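第4讲 机器人到底能不能干活:家务与车间杂活

(课堂讲义,配合周三下午的课使用。没来的同学看这份就够了,但是练习题还是要交的!)

先说说这一讲为什么要放在这里。前三讲我们讲了运动学、传感器和抓取的几何,讲得我自己都有点口干舌燥,底下也有人开始看手机了。然后上周课间有位同学跑来问我:老师,那到底什么时候能买一台回家叠衣服?我当时随口说了句“还早”,说完回办公室越想越觉得这个回答太敷衍。早是早,早在哪儿?卡在哪一步?所以这一讲我把原来的内容往后挪了,专门聊这个。

我的看法先摆出来,你们可以不同意:单独一个动作,很多都能做了;一整件家务,从头到尾没人管,在一个它没见过的家里,还不太行。车间里的情况好一些,但是好的原因跟大家想的不太一样,后面细说。

一、什么叫“会干”

我们说一个人会洗碗,意思很宽。换个厨房他也会洗,水龙头是往左拧还是往上抬他摸一下就知道,碗里有半碗剩粥他会先倒掉,杯子缺了个口他会绕开。你不会去问他“你洗碗的成功率是多少”。

机器就得问。而且问的时候要把条件一起问清楚:哪些碗?什么灯光?碗是谁摆的?失败一次以后有没有人伸手帮它扶一下?我看演示视频有个坏毛病,总是先去看右上角有没有写播放倍速。你们也可以养成这个毛病,挺有用的。

所以这门课里我用三个问题来判断(期末也按这个来,提前告诉你们了):

第一,换了东西还行不行。训练的时候是红杯子,来个透明的玻璃杯呢?

第二,换了地方还行不行。桌子高了几厘米,背后多了扇窗户,下午太阳照进来。

第三,出了岔子自己能不能收拾。东西滑掉了,滚到一边去了,它知不知道滑掉了?知道了以后会不会去捡?

第三个最容易被忘掉,也是我觉得最要命的一个。家务里到处都是岔子。你回想一下自己收拾厨房的十分钟,中间有多少次是“哎呀”一声然后顺手补救的,你根本不会记得。

二、家务为什么难

有人觉得家务简单,因为不需要学历。这个想法在机器人这一行里吃过很多亏。下棋、算账这些我们觉得难的事,机器早就做得很好,把一件湿毛衣从洗衣机里拽出来抖开搭到架子上,反而很难。这个现象有个名字,叫莫拉维克悖论,课本里有,名词我就不展开了。

具体难在哪儿,我挑几样讲。

软的东西。衣服、毛巾、塑料袋、电线,你抓住它一个角,其他地方会变成什么形状,不太好算。刚性的东西只要知道位置和朝向,六个数就描述完了;一条毛巾你要用多少个数?叠毛巾的演示不少,可是你注意看,毛巾一开始是怎么放的,是团成一团扔在那里,还是大致摊开的,这里面差得很远。

看不清的东西。玻璃杯、不锈钢勺子、保鲜膜。深度相机看到透明物体,常常直接看到后面去了,给你返回一个洞。反光的就更热闹,勺子里照出一盏灯,它以为那儿有个亮点。

叠在一起的东西。抽屉里的餐具、玩具箱、洗碗池。前面的挡住后面的,拿走一个,旁边的跟着动。人会用手指拨一拨,推开一点再拿。请记住“拨一拨”这三个字,后面要用。

还有一类难处是社会性的,我叫它“这个家的规矩”。同样是收桌子,我妈家里遥控器要放沙发左手边,我家里遥控器在哪儿全看缘分。桌上那张揉皱的纸是垃圾还是孩子的画?机器要是扔错了,你再跟它讲成功率,家里那位小朋友是不会听的。

三、车间杂活:好一些,可是别高兴太早

我请Mehwish Rajput来给大家做过一次分享,有的同学应该在场。她在Clistham的一家小厂里管自动化改造,厂子做金属小件,活儿很杂,批量又不大。她那天讲的东西我觉得比我讲三节课都有用,所以征得她同意,把几条记在这里。

她说,刚开始大家都想着把人换掉,后来改成了把人最烦的那几分钟换掉。比如料盘里的零件要一个个摆正,面朝上,才能送进下一台设备。这件事工人做得又快又好,但是做一上午手腕疼,心也烦。他们先上了一套叫Prolard的分拣单元,试运行那阵子一共跑了3,417件,她一件一件对着记录看,看哪些是顺利过的,哪些是要人去碰一下的。

她给我们看的重点根本不是成功的那些。要人去碰一下的那部分里,大多数都跟“抓”没有关系!零件互相勾住了,油多了粘在盘底了,有人换班的时候把料盘放歪了一点。手爪本身没什么问题,是手爪之前的那一步出了问题。后来他们在料盘底下加了个会轻轻抖的托架,比换一只更贵的手管用得多。

我为什么喜欢这个例子呢?因为它说明车间占便宜的地方在于可以改环境。料盘可以重新做,灯可以装,地上可以画线,换班流程可以改。你家里可以吗?你愿意为了一台机器把碗柜全换掉、把地毯撤了、规定全家人拖鞋必须头朝外摆吗?(有同学举手说愿意。好的,你是特例。)

所以我说车间“好一些”的原因跟大家想的不太一样。很多人以为是工业机器人更贵更准,其实准到零点几毫米对收玩具来说一点用都没有。便宜占在环境能听话。

顺便提一个反例。有个叫Nastside的仓储项目,我去看过,货品种类大约500种,从牙膏到拖把都有。装箱的时候机器挑着装,装得下、抓得稳的它来,剩下的走到旁边一条线上由人装。参观的人都站在机器那边拍照,我在人工那条线旁边站了很久。拖把、大袋的猫粮、形状怪怪的花瓶,全在这边。你要是只看机器那边,会觉得问题已经解决了。

四、推、拨、归拢:一类不用抓的活

好,前面让你们记住的“拨一拨”现在要用上了。

学术上叫非抓取操作,就是不夹起来,靠推、拨、滑、翻来让东西到该去的地方。家里这类动作多得很:把桌上的面包屑扫到手心里,把书推齐,把几个瓶子往台面里面挪一挪好腾地方切菜,把积木归成一堆。车间里也一样,把散件拨到工位的一侧,把箱子推到底靠齐挡板。

好处是手可以很简单,一根棍子就能干。坏处是你推的那一下之后会发生什么,很难说准。

我自己拿桌上的小玩意儿试过,你们回宿舍也可以试。找一根圆头的笔,推一块橡皮,笔尖对着橡皮正中间推,它往前走一点就开始转,越转越歪,最后从旁边溜掉了。推得偏一点呢,转得更快。你要它走直线,就得一边推一边左右微调,人做这个完全不过脑子。要是同样的橡皮换到另一张桌子上,摩擦不一样,刚才的手感又不太对了。 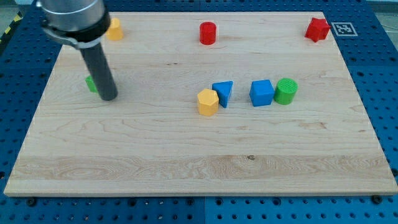 再把东西换成不同形状的,难度就分开了。方的还老实,有平面可以靠,接触点选得好它能稳稳地走。圆柱立着的时候,从哪边推都差不多,可是你只有一个接触点,稍微偏一点它就从侧面滑走;倒下来就更糟,会滚。三角的要看你推的是边还是角,推角的时候它几乎一定会转。星形有凹进去的地方,棍子头卡进凹口里反而好控制,但是得先找到凹口。

然后是两个东西挨着的情况。你推这个,那个也走。有时候这正是你要的(一次推两个多省事),有时候你偏偏要把它们分开,那就得从缝里下手,或者从侧面先蹭开一点。问题在于,从相机看过去,两块东西是贴在一起还是隔着一条细缝,并不容易判断,角度稍微一变答案就变了。

所以现在的做法大致有这么几路,我按我自己的理解说,不追求严谨。

一路是老老实实建模型:摩擦系数、质心、接触点,算出推这一下会怎么走。优点是讲得清道理,缺点是参数到了真东西上总是差一点。

一路是从示范里学。人拿着遥控的手柄推很多遍,把画面和动作都记下来,让网络去模仿。它会学到一些人自己都说不出来的小动作,比如快到位的时候慢下来,比如先绕到后面去。可是它没见过的情况就发懵,常见的毛病是在原地犹豫,往左一点,往右一点,往左一点……我第一次看到的时候还以为程序死了。

还有一路是加上语言,让人直接说“把蓝色的往红色那边推”。听着很诱人!这里面一大半的难度在听懂:“那边”是多近?推到挨着算不算?中间挡着一个黄的,是先挪开还是绕过去?你跟室友说这句话,他会看你一眼,你努努嘴他就懂了。机器没有这一眼。

我个人的判断是,桌面上几块刚硬的小东西,慢慢推,推歪了再补,这件事现在做得像样了。像样的意思是你站在旁边不会着急得想自己动手。换成餐桌,有汤有碗有筷子,还有人坐在那儿没吃完,就还早。

五、那“差一步”的一步是什么

每次讲到这里都会有同学总结:老师,那就是数据不够嘛。

一部分是。我也承认最近几年数据多了以后,很多原来做不了的动作忽然能做了,我自己有些判断被打了脸。早几年我在课上说过一句“拉链五年内别想”,现在那一页讲义已经删了,求求大家不要翻旧版。

但是我想请你们留意另外几样东西。

一个是时间。一个动作成功率很高,一件家务由许多个动作串起来,你把每一步的成功率乘一乘看看。每步九成五,串二十步,算出来连四成都不到。计算器都有,自己按一下,按完心里会凉一截。所以光把单步做好还不够,中间必须有检查和补救。

一个是手感。我们现在大部分系统主要靠眼睛,力和触觉用得少。你闭着眼睛能从包里摸出钥匙,机器睁着眼睛把手伸进包里,手一进去就把相机挡住了。

一个是知道自己不行。工厂里一台机器停下来亮红灯,是好事,有人过来看。最怕的是它以为自己做完了,继续往下走。Rajput那天有句话我抄在黑板上了:宁可它多叫我几次。

还有一个很俗的,就是钱和麻烦。Butt那台台面清理的样机借来我们楼里放过一阵,擦桌子擦得还可以,可是擦之前要人把桌上的东西收走,擦完了要人给它换布,布还得洗。我拿手机掐过表,连准备带收尾,比我自己拿块抹布擦一遍慢了5分钟。它要是擦的是一层楼的桌子,账又不一样了。所以判断一台机器能不能干家务,得把人围着它转的那部分时间也算进去。

六、常有人问的

问到扫地机器人算不算。算!而且是很好的例子。它成功恰恰在于任务选得巧:地面基本是平的,漏一块明天再扫,撞一下也撞不坏什么。可是你家里有了它以后,是不是开始把电线收起来、把椅子架到桌上去了?这就是前面说的改环境,只不过改的人是你。

问到人形是不是必须的。我的态度比较冷淡。家是按人的尺寸造的,这个理由成立;不过推东西一根棍子就够的时候,我看不出五根手指多出来的那些麻烦值在哪儿。楼梯另说。

问到我自己会不会买。洗碗机我有,很满意,它也是机器,只是大家不叫它机器人。它聪明的地方在于把洗碗这件事改成了一个箱子里喷水的事,剩下最难的摆碗和收碗,全留给我了。

七、练习(下次课前交,手写也行)

1. 选一件你每天都做的小家务,用手机录下来,然后慢放,把动作一个个写出来。凡是有“补救”的地方标个星号。字数不限,别写成抒情散文。

2. 找一段机器人干活的演示视频,按第一节的三个问题逐条评一评。视频里没有交代的,就写“没有交代”,不要替人家猜。

3. 用一支圆头笔在桌面上推三样形状不同的小物件,每样推到离起点一臂远的一个记号上。写一写哪样最难推,你的手中间做了哪些调整。推的时候不许用手指帮忙,掉地上了重来。

4. 选做:你们实习过的工厂、食堂、快递站,有没有哪个地方是为了让机器好干活而改过的?画个草图,标出改在哪里,改之前是什么样。

第3题请两人一组,一个推一个看,看的人记录。往年有同学一个人做,写的全是“推得很顺利”,换个人在旁边看完全是另一回事。

下一讲回到正轨,讲力控,会用到第三讲的雅可比矩阵,忘了的先翻一翻。教室还是老地方,门口那个插座是坏的,电脑记得充好电再来。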